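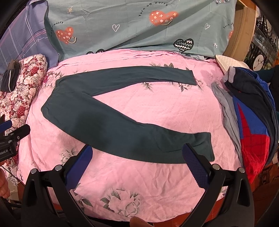 Ticket 164 – elastic waist pants won't fold flat / shelf stack keeps tipping
Opened: August 2025
Site: Urilville linen and clothing room
Category: folding, storage
Item: Pavitz pull-on pants, dark green, elastic waist
Status: open, see last entry

Problem as reported
Folded pants come off the folding table fine and then go crooked on the shelf. Waist end is fat, hem end is thin, so the whole pile leans. By the time there's 10 in a stack it slides into the next one. Been going on since March when we switched over to the Pavitz pants. The old Guerreiro ones had a flat front and didn't do this.

Setup
Table with the pink floral sheet over it. Sage/teal printed cloth hung behind, the "Turn off worry" one with the orange hearts. Pants go down sideways, waistband left, legs out to the right. Shelves are Zolline wire, 300 mm deep. That last bit matters, see entry 3.

Entry 1
Tried the usual fold first. One leg over the other, then waist to hem in half, then in half again. Result same as reported. Gathers in the waistband don't compress, they just spring back when you let go. Pressed it under a stack of towels over lunch. No real change.

Entry 2
Checked if its the legs and not the waist. If the legs go down in a V and you fold straight from there, the crotch seam ends up off center and you get a triangle of fabric poking out the side. So that's a second problem on top of the first. Fix for that part:
– pull the lower leg up till the inside seams meet
– smooth from the crotch out to the hems, not the other way
– line up the hems before touching the waist
– tuck the crotch point in so the edge is straight
Better. Long edge comes out straight now. Waist end still fat.

Entry 3
Measured a folded pair against the shelf. Sticks out past the front wire with the half and half fold. So even a flat pile would hang over and get knocked by the cart. Needs to be thirds, not halves. Did thirds from the hem end, last third tucked into the waistband like a pocket. Holds together nicely, you can pick it up and it doesnt come undone. Lump is now in the middle and not at one end. Pile of six stood up OK.

Entry 4
Someone asked if the sheet is making it worse. Maybe a bit. It creeps when you smooth the pants and you end up chasing wrinkles in the sheet as well as the pants. Noted before starting this round:

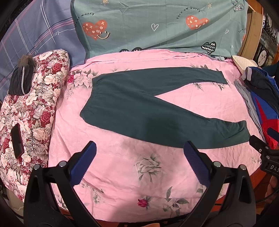

Pants laid out on the pink sheet, waistband left, legs unfolded.

Ridges along the far edge of the sheet, long creases on the left. Small folds near the ankle on the near leg, smooth those out by hand before bringing the legs together or they get folded in and you get a hard crease. Clipped the sheet under the table at the corners afterward. Helps. Not the main cause though.

Entry 5
Tried alternating direction on the shelf, one pair lump left, next pair lump right. Works with the old fold too, but people forget and then its worse than before. With the thirds fold you don't need it. Dropping this one.

Workaround for now
1. Sheet clipped, pull it tight.
2. Pants sideways, waistband left.
3. Near leg up onto far leg, hems even.
4. Tuck the crotch point.
5. Thirds from the hem, tuck into waistband.
6. Stack six max. Not 10.

Still open
– Larger sizes not tested. Waistband is wider so the pocket tuck might be loose.
– Asked Pavitz if there is a flat front version. No answer yet. We have roughly 3,000 pairs across all sites so not swapping any time soon regardless.
– Card for the wall needs redoing, it still shows the Guerreiro fold. Please dont follow the card untill thats replaced.

Leaving open till the large sizes are checked. Add notes below, don't start a new ticket.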